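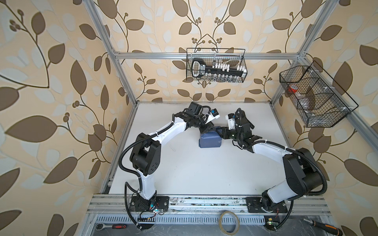 도시지반공학 특론
5강. 압밀 침하와 지하수 관리

담당: Zawadi Shirima
실습 조교: Rommel Dagdag

5.1 강의 범위

4강에서 유효응력 원리와 간극수압의 정의를 다루었다. 이번 강의는 그 결과를 연약 점토층의 장기 침하 문제에 적용한다. 대상은 해안 충적평야에 입지한 도시이며, 산지 및 암반 지역의 침하(공동 붕괴, 채굴 침하)는 7강으로 미룬다. 계산 예제는 가상 조건이 아닌 Trerkthorpe 저지대 조사 자료의 단순화된 단면을 사용한다.

5.2 용어

지반침하: 지표면 표고가 기준면에 대하여 낮아지는 현상. 원인을 구분하지 않는 포괄 용어이다.
압밀: 포화된 세립토에서 간극수가 배출되면서 체적이 감소하는 과정. 시간 의존적이다.
선행압밀응력: 해당 토층이 과거에 받은 최대 유효응력. 기호 σ'p.
과압밀비(OCR): σ'p를 현재 유효응력 σ'0로 나눈 값.
상대해수면 상승: 해수면 자체의 상승량과 지반 침하량의 합. 침수 위험 평가에는 이 값을 쓴다.

해수면 상승량만으로 침수 면적을 산정한 보고서가 아직 많다. 과제에서 두 값을 혼용하면 감점한다.

5.3 침하의 발생 기구

대수층에서 양수량이 함양량을 초과하면 피압수두가 저하된다. 전응력은 거의 변하지 않으므로 간극수압 감소분이 유효응력 증가분으로 전환된다.

Δσ' = -Δu = γw·Δh

여기서 Δh는 수두 저하량, γw는 물의 단위중량(9.81 kN/m³)이다. 모래층은 투수성이 커서 즉시 반응하고 변형이 작으며 대부분 탄성이다. 점토층은 배수가 느리고 변형이 크다. 증가된 유효응력이 선행압밀응력을 넘으면 변형의 대부분은 비가역적이다. 수두가 회복되어도 지표 표고는 원래 값으로 돌아가지 않는다.

건물 하중에 의한 침하도 같은 이론으로 계산하지만 영향 범위가 다르다. 하중 침하는 구조물 주변에 국한되고, 양수 침하는 수두 저하 구역 전체에 나타난다. 관측된 침하를 두 성분으로 분리하려면 층별 침하계가 필요하다.

5.4 침하량 산정

정규압밀 점토의 1차 압밀 침하량은 다음과 같다.

S = [Cc / (1 + e0)] · H · log[(σ'0 + Δσ') / σ'0]

Cc는 압축지수, e0는 초기 간극비, H는 점토층 두께이다. 과압밀 점토에서 최종 응력이 σ'p를 넘지 않으면 Cc 대신 재압축지수 Cr을 사용한다. 최종 응력이 σ'p를 넘으면 두 구간으로 나누어 합산한다.

예제 5-1
Trerkthorpe 단면의 점토층 두께는 20 m, 층 중앙의 초기 유효응력은 100 kPa이다. Cc = 0.8, e0 = 1.5, 정규압밀 상태로 가정한다. 점토층 상하의 수두가 모두 9 m 저하되었을 때 최종 침하량을 구한다.

풀이
Δσ' = 9.81 × 9 = 88.3 kPa
S = (0.8 / 2.5) × 20 × log(188.3 / 100)
 = 6.4 × 0.275
 = 1.76 m

층을 나누지 않고 중앙값 하나로 계산한 결과이다. 상부에서는 초기 유효응력이 작아 변형률이 커지므로, 실무에서는 층을 분할하여 계산한다. 분할 계산 양식은 실습 시간에 Rommel Dagdag 조교가 배부한다.

5.5 침하의 시간 경과

시간계수 Tv = cv·t / Hdr². Hdr은 최대 배수거리이며 양면배수이면 H/2, 일면배수이면 H를 쓴다. 평균압밀도 50%에 해당하는 Tv는 0.197, 90%에 해당하는 Tv는 0.848이다.

배수거리가 제곱으로 들어가는 점에 유의한다. 배수 조건을 잘못 판정하면 소요 시간이 네 배 달라진다. 얇은 모래 협재층의 연속성은 시추공 간격이 넓을수록 확인하기 어렵다. Flernlow 구간에서는 시추 간격이 800 m였고, 협재층의 연속 여부를 판정하지 못한 채 두 경우를 모두 계산하였다.

양수를 중단한 뒤에도 점토층 내부의 과잉간극수압이 남아 있으면 침하는 계속된다. 이를 잔류침하라 한다. 규제 시행 직후의 침하 속도만 보고 규제 효과를 평가해서는 안 된다.

5.6 계측

수준측량: 정밀도가 높다. 기준점이 침하 구역 밖 또는 기반암에 있어야 한다.
위성 레이더 간섭(InSAR): 면적 단위 분포를 얻는다. 시선 방향 변위이므로 연직 성분으로 환산한다. 식생 지역에서는 결맞음이 떨어진다.
층별 침하계: 심도별 압축량을 분리한다. 설치 비용 때문에 지점 수가 제한된다.
간극수압계: 압밀 진행 정도를 직접 확인한다.

Baluyot 관측망은 위 네 가지를 병용한다. 자료는 Netasix 서버의 강의 폴더에 있으며, 2월 자료에는 기준점 교체에 따른 표고 불연속이 있으므로 보정 파일을 함께 적용할 것.

5.7 대책의 구분

(가) 원인 저감: 양수 허가제, 지표수원 전환, 대체 급수관 부설.
(나) 수두 회복: 인공함양. 주입정 막힘과 주입수 수질이 주요 제약이다.
(다) 피해 방어: 방조제, 펌프 배수, 지반고 상향. 침하 자체는 멈추지 않으며, 방조제 마루 표고는 설계수명 동안의 예상 침하량을 더해 정한다.
(라) 이전: 시설 또는 행정 기능을 침하 구역 밖으로 옮긴다. 잔류 인구의 급수 체계가 바뀌지 않으면 기존 구역의 수두 저하는 계속될 수 있다.

5.8 과제

1) 예제 5-1의 점토층을 동일 두께의 네 층으로 나누어 침하량을 다시 계산하고 차이를 설명한다. 점토의 유효단위중량은 7 kN/m³로 한다.
2) 양면배수와 일면배수 각각에 대해 평균압밀도 90% 도달 시간을 구한다. cv는 Netasix 폴더의 시험성적표에서 읽는다.
3) Flernlow 구간에 시추공을 추가한다면 어느 위치가 적절한지 단면도에 표시하고 근거를 쓴다.

제출은 다음 강의 시작 전까지. 단위가 없는 답은 채점하지 않는다.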